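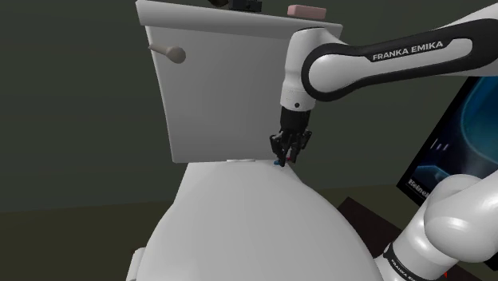

**Does the robot replace the cleaning crew?**

The cleaning crew at Kos is the same size as before the project, and its members now spend part of each shift doing jobs that had no name in April. Whether that counts as being replaced is a matter on which the crew and the management hold different views, and both views are in the `notes/` folder.

# Skamham

Skamham is a set of simulated restroom tasks for a single robot arm, plus the workplace notes that were written while the tasks were being built. The simulation half was made at Femov. The notes half comes from Kos, an office building where Femov's software was tried out on the evening shift, and where people have opinions.

Maintained by Nele Meinecke. Last revised 10 November 2025.

## What's in the box

```
skamham/
 scenes/ restroom scenes, one folder per layout
 episodes/ simulated runs, successes and failures together
 notes/ shift notes and interviews, plain text
 tools/ loader, viewer, a script that renames things
 CHANGES.md honest until version 0.4, then brief
```

There are 2,000 episodes. Of these, 238 are marked `fail`, and the rest are marked `ok`, a word chosen by engineers. Helmut Lammers, who led the evening shift at Kos for the length of the trial, read through our definition of `ok` and asked which of us had ever been paid to clean anything. His written comments are in `notes/lammers_on_ok.txt`. We recommend them over the rest of this page.

The whole thing unpacks to a size your laptop will complain about. If you only want the notes, they fit in an email.

## Quick start

```
python tools/load.py --split train
python tools/view.py --episode 890
```

Episode 890 is the one we show visitors. It is also the one we show ourselves on bad afternoons.

If the viewer opens to a gray window, press `R`. If it stays gray, press `R` again with more feeling. There is an open issue.

## The tasks

All scenes are rendered. The arm is a Franka with a two-fingered gripper, and the toilet is the kind with a big tank behind the seat. Things may be left on top of the tank lid, the way things are in every restroom on earth, and the scene generator shuffles them. We started with bare lids and got very good numbers. Then Helmut saw a bare lid and laughed for a while.

Tasks are grouped by what the arm is asked to do:

- **reach**: get the fingertips to a given spot near the seat, the hinge or the tank without hitting anything on the way
- **pick**: remove a small object from a surface
- **clear**: take everything off the lid and set it down somewhere sensible
- **lid**: raise or lower the seat cover

"Somewhere sensible" is defined in `scenes/README.md` over four paragraphs. The crew defines it as "not there."

The area behind the seat gets more episodes than any other. It was the first place the crew named when we asked what they'd happily never touch again, and it's an awkward spot for an arm: the tank is in the way on one side, the seat cover on the other, and the gripper has to come down between them. A person does it with a rag and a bent wrist and is already thinking about lunch.

## What changed for the people

This is the section we get mail about.

The trial's pitch, written by Vorkico (the contractor that employs the crew), said the system would "free staff for higher-value work." We spent a few weeks trying to find out what the higher-value work was. As far as we can tell from the shift notes, it was the following:

1. Moving things out of the robot's way.
2. Moving things back.
3. Waiting by the robot.
4. Filling in the form that says the robot was waited by.

To be fair to everyone, item 3 got shorter as the software improved, and the form was cut from 2 pages to a single one after Helmut filled in the second page with a recipe for red cabbage and it passed review.

Some of it did go well. The crew members with bad knees liked having less floor-level work, and said so without being asked. One of them wrote that she got home with something left over for her kids, and we'd trade a good part of our success rate for another note like that. New hires learned the simulator quickly and used it to show us what we'd gotten wrong, which was generous of them. Two of our task groups, `clear` and `lid`, exist only on their account.

Other parts went less well. The pace of the shift used to be set by the crew. During the trial it was set by a progress bar. People who had worked out over years which rooms to do first, and why, were handed an order by the scheduler, and the scheduler's reasons were that the rooms were numbered. We changed that in version 0.3. It should have been the first thing we asked.

There is also the matter of pay. Supervising a machine is a different job from cleaning a restroom, and on most scales it's a better-paid one. Vorkico's position was that it was the same job with a tablet. The exchange of letters is in `notes/tablet/`, with permission from both sides, and it ends with a small raise and a very long sentence.

## How the notes were made

Crew members wrote them by hand or told them to Nele Meinecke at the end of the shift. Each person read their own text before it went in and could strike anything. Several struck everything, and those notes are gone. Names were removed except where the writer wanted to keep theirs. Helmut insisted on keeping his, and on having it spelled correctly, after what happened on his badge.

Vorkico saw the notes when everyone else did. They asked for an advance copy and were told about the open issue with the viewer.

## Good uses

- Training or testing manipulation policies in cramped spaces
- Studying what a `fail` label hides (start with the subfolder `fail/dropped_but_fine/`)
- Teaching a class on workplace automation where the students expect only one of the two halves
- Checking your own project's pitch against what the shift notes say happened

## Bad uses

- Working out how many cleaners a building can do without. The data doesn't support it. We know because somebody tried, and sent us the spreadsheet.
- Claims about hygiene. The simulator has no dirt in it. A surface is "clean" when the gripper has been over it, and by that standard so is my car.
- Scoring individual crew members. The notes carry no times for this reason, and we will not send them.
- Anything involving real water.

## Known problems

- The rendered floor has no friction worth mentioning. Dropped objects sometimes leave for good.
- The lid hinge is stiffer than any hinge at Kos. We measured one hinge, and it was new.
- Small objects between the fingers can be hidden from the default viewpoint. Use the second view in `view.py` if you're labeling grasps.
- Labels in `clear` were done by two people who disagreed about what counts as tidy. They still share an office.
- The notes cover the evening shift only. The morning shift was invited and sent back one line, which is included.
- A few scenes have decoration on the walls or nearby that serves no purpose in the task. Policies trained without it do worse when it's there. Leave it in.

## License and credit

Scenes, episodes and tools: free to use, change and share, with credit. Notes: free to read and quote, with credit to the crew at Kos, in that order of words. Please don't feed the notes to anything that will write more of them. The crew asked for this specifically.

If you publish with Skamham, send us the paper. Nele prints them out and takes them over to Kos, where they are read closely in the break room and sometimes returned with corrections.

## Contributing

Open an issue before a pull request. New scenes are welcome if somebody who cleans for a living has looked at them, and please say in the request what they told you to change. If they told you to change nothing, ask a second person.

Requests still open:

- squat layouts and wall-mounted tanks
- stalls with doors that open the wrong way
- a `stop` button in the simulator that the crew can place where they like (Helmut's suggestion; he has drawn it, it is large)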